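Automation at work > What changed for you?

kettle_and_toast
29 June 2025
Hello all, long-time reader here. I've been at Toleck since January, in the Kullcombe building, on the Silla project. We spend our shifts with a gripper in each hand, moving cups and so on about a table so the arms can be taught from it later. I came over from packing and I do like it, but my old workmates think I'm training my own replacement, and it's been on my mind!

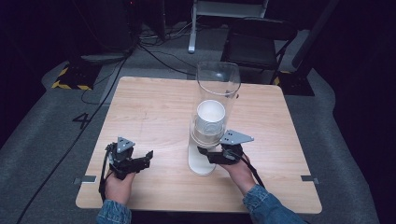
Do you need any technical background to do this sort of work?
None at all where I am, they gave us 2 days of practice and after that it was patience and steady wrists.

mossbank
Lovely to hear from someone doing it. I'll be the grump, though. We had Noiphan arms put in on our packing line and the shift went from 10 people to 3. Everyone was very kind about it, but those were good jobs (and good company, which I miss more than I expected).

kettle_and_toast
I'm sorry, mossbank, that's a rotten thing to go through. I can only speak for our place, where the packers who wanted to were offered a move across. 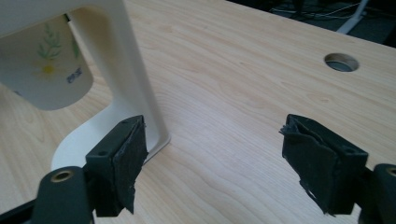 What I'd like is for the move to come with better pay, and it hasn't so far. My hands know the job by now, and I think that ought to count for something when the arms have learnt it from us.

plumduff
Not sure I agree with mossbank. My back was in a dreadful state before our lifting was automated, and I wouldn't go back for anything. Do ask about the pay though, kettle, and get the answer in writing.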